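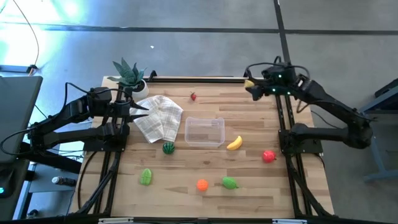

**Reva Mfaume**, play shelf editor
June 21, 2018

Toy fruit all over the table again. Quick way to get it in one bin and keep it there. Takes 2 minutes once you've done it a few times.

**You need**

- clear plastic bin, shallow, no lid
- a cloth
- the fruit

**Steps**

1. Plant to the back corner. Leave it there.
2. Cloth off to one side, folded or not, dosen't matter. It's for wiping.
3. Bin in the middle so you can reach it from either side.
4. Long things first -- banana goes flat along the wall of the bin.
5. Round ones next. Melon ball, lemon, whatever rolls. Set them down, don't drop them, they bounce.
6. Big pieces last. If the bin won't take them leave them out and find a basket.
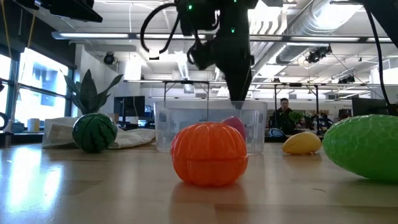
*Orange pumpkin in front, little watermelon ball to the left.*

Squishy toys on top always. Put a hard one on a squishy one for a week and you get a dent. Ours came back after a day or so, mostly.

Wipe each piece as it goes in. Damp cloth, no soap. Bin gets a real wash in September and whenever it looks bad.
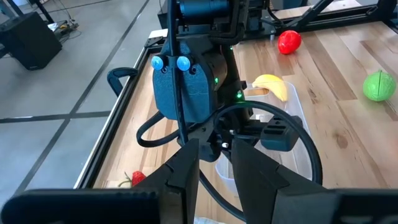 ### STORAGE

See-thru bins win. Kids find the lemon without dumping the lot. We had over 28 pieces at one point, way too many for one bin -- split them, fruit in one, vegtables in the other. Label on the short side so you can read it on a shelf.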